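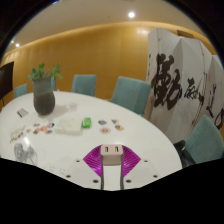
A pink two-port USB charger over the white oval table.

Households wanted: do felt pads really save a wood floor?

Brotholm is looking for 70 households to live with furniture pads from June to October and tell us what they did and didn't do. We have read plenty of packages promising "total protection." We would like to see it on a floor where people eat dinner and drag chairs.

We don't make pads and we don't sell flooring. Three kinds will be tested: stick-on felt, slip-on rubber cups, and a nail-in glide from Turkex. You don't get to choose which kind you receive. If you already swear by one of them, please apply anyway, but be ready to be wrong.

Who can apply
You need at least one room with a real wood floor, finished with oil or varnish. Laminate and vinyl don't count, whatever the salesperson called them. The room must have a dining table or desk with chairs that get moved every day. Renters are welcome with written permission from the landlord. Pets and kids are fine.

What you would do
Fit the pads using the instructions in the box. Sweep as you normally would, and please don't start cleaning harder for our sake. Once a month, fill in a two-page form and take photos of the same patch of floor in daylight. If a pad falls off, write down the date and leave it off until we reply. One of us will visit at the start and again at the end to measure scratches and check for marks left by glue or rubber.

What you get
$332, paid after the final visit. If you drop out halfway you keep the pads and nothing else. We don't pay for refinishing, so if a single new scratch would ruin your week, this is probably not for you.

How to apply
Send your zip code, the type of wood if you know it, the age of the finish, and one photo of the room to Svenja Albers, Brotholm, 3023 Kaltham Road. Applications close on 10th June. We can't answer questions about which pad to buy. We don't know yet.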